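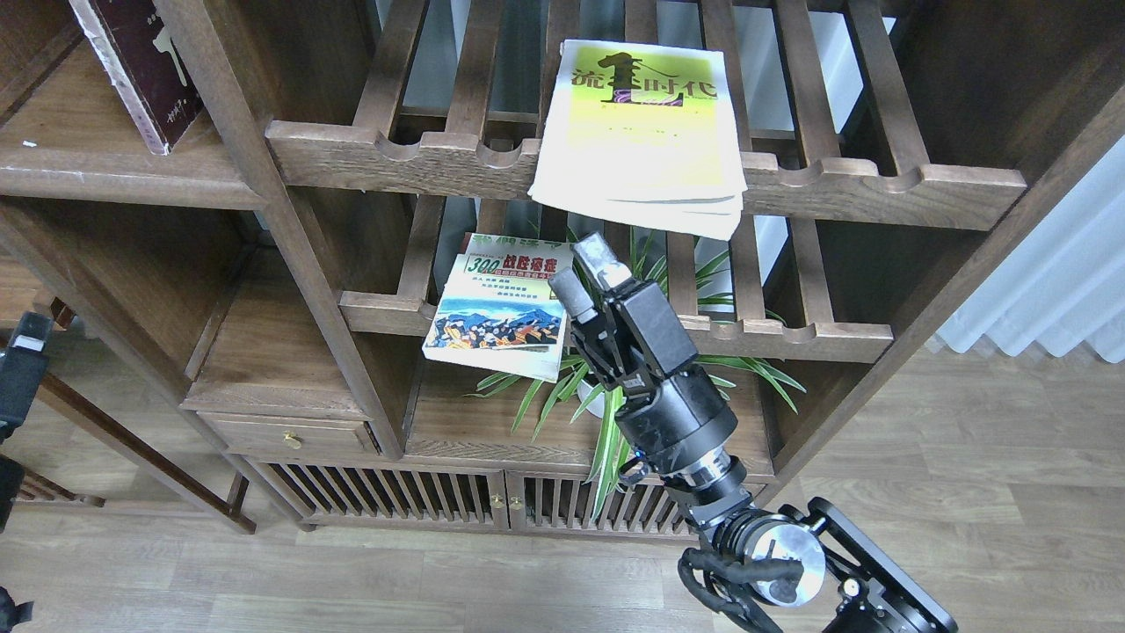 Magazine and booklet shelves in the reading room, Gallalstead

Home | Our programs | Reports | Contact us

Progress report to the Fisholm Fund
Gallalstead Community Reading Room – periodicals and shelving
19 October 2021

1. Purpose
This report covers work carried out since July under the small grant for the reading room. It deals with shelving, the sorting of donated periodicals and the remaining budget.

2. Shelving
The dark wooden unit has been placed on the main floor and is in use. Its slatted shelves hold booklets and magazines, with cabinets below for storage. The notched front rails were kept in the final order at the request of our regular readers, who preferred them to the plain fronts first quoted by Bélanger. Potted greenery has been added among the shelves to soften the colour of the wood.

3. Chinese-language collection
The grant asked us to give Chinese-language material a visible place in the room. Stacks with Chinese titles now sit on the upper and middle shelves, among them the booklets titled 流行时代 and a magazine whose cover carries the words 战胜癌症. Titles are kept in stacks for the time being. Some stacks reach over the front rail, and we will look at smaller piles when the next delivery is sorted.

The donation from Fotusora came to 100 items. Sorting is complete except for 4 boxes of back issues, which are being checked for duplicates. Health titles will be kept together on one shelf and labelled in both languages.

4. Budget
The grant was $3000. The unit and its delivery have been paid in full. The balance is set aside for labels, magazine holders and two reading chairs – quotes for the chairs are still coming in.

5. Next steps
Labels will be printed once the shelf order is settled. A short list of titles will go to the Fund with the final report. We also ask that the Fund confirm whether unspent money may go toward subscriptions.

Submitted by Sinéad Lenihan, Program Coordinator

Contact the Reading Room | © Gallalstead Community Reading Room | Back to top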